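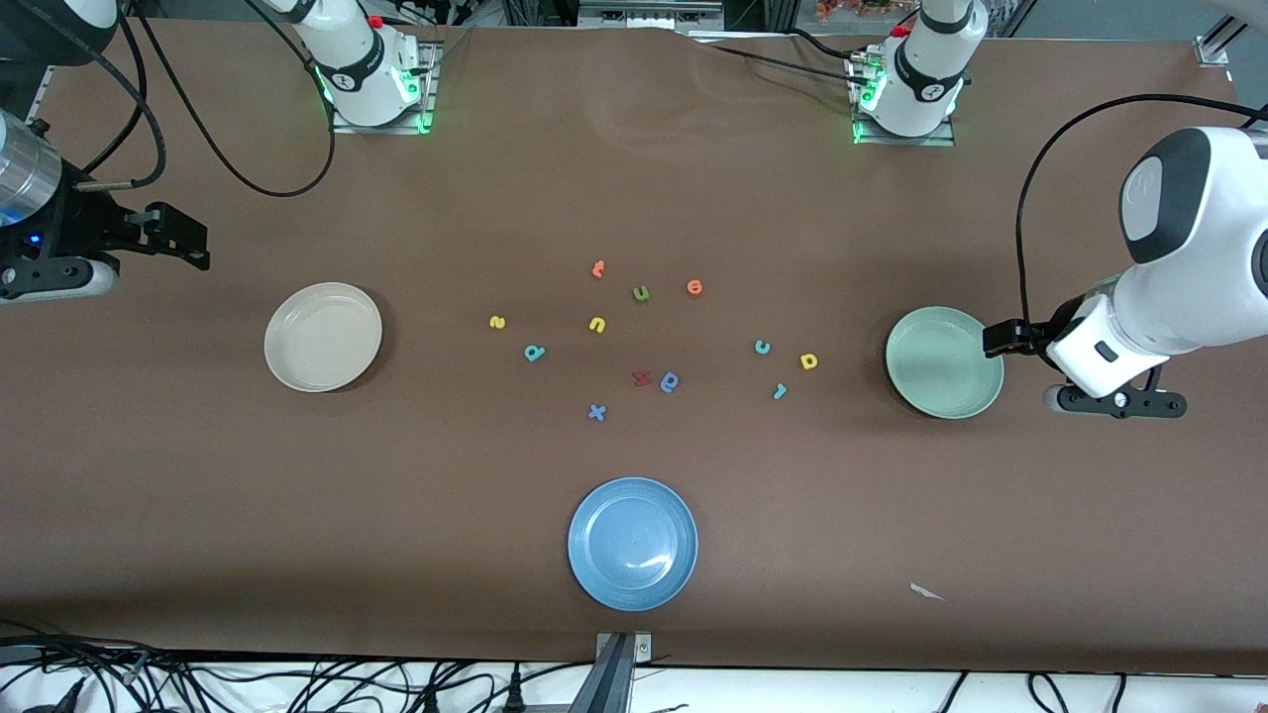
Wednesday, February 28, 2018

Olteo records desk, dispatch log cleanup

Started the morning on the Zilis export, which is the patrol call log the constabulary hands over every quarter. Tahira had already pulled it down and left me a sticky note saying "good luck with the street names." She wasn't kidding! The officers type the location in by hand while they're on the radio, so Brirkinura Road shows up as Brirkinura, Birkinura, Brirk Rd, and my favorite, "B. road by the bakery." I made a lookup table and got through the worst of it before lunch.

The bigger headache is the reclassified calls. When a call comes in as a disturbance and the sergeant later changes it to a burglary, the old row stays in the file with a new row under it, same time, same address. Count both and the burglary and disturbance columns both look fine, but the total is too high. I found 71 of these pairs in the November sheet alone. Pascal thinks the old system overwrote the first row, so last year's numbers wouldn't have had the problem (I'd like to see that for myself before we put the two years side by side in front of anybody).

Called Sinéad Ó Conaill at the station to ask which row they treat as the real one. She says the later one, always, unless it has a "V" in the remarks, in which case the supervisor voided the change and we go back to the first. Good to know. Usman, if you're reading this, your script from January drops the remarks column, so please don't run it on this batch until I've put that back in.

After lunch I tried matching the call log against the arrest sheets. Went okay for the Jatoi district and badly for everything else. The arrest sheets use the booking time and the calls use the time the phone was picked up, and on a busy Friday those can be over 3 hours apart. I widened the window and got more matches, but also some silly ones, like a noise complaint paired with a stolen outboard motor. Set it back to the narrow window for now and left the unmatched ones in their own tab.

Alasdair stopped by and asked if we could have a chart for the community meeting. I said a draft, yes, with the total calls only and no breakdown by type until the pairs are sorted out. He was pretty nice about it.

To pick up tomorrow:

Put the remarks column back and rerun November.

Ask Sinéad for 2 of last year's raw sheets so we can check Pascal's theory.

Find out what code "K" means. Tahira says canine, I say keyholder, loser buys the coffee.

Move the backup drive out of my desk drawer and into the cabinet.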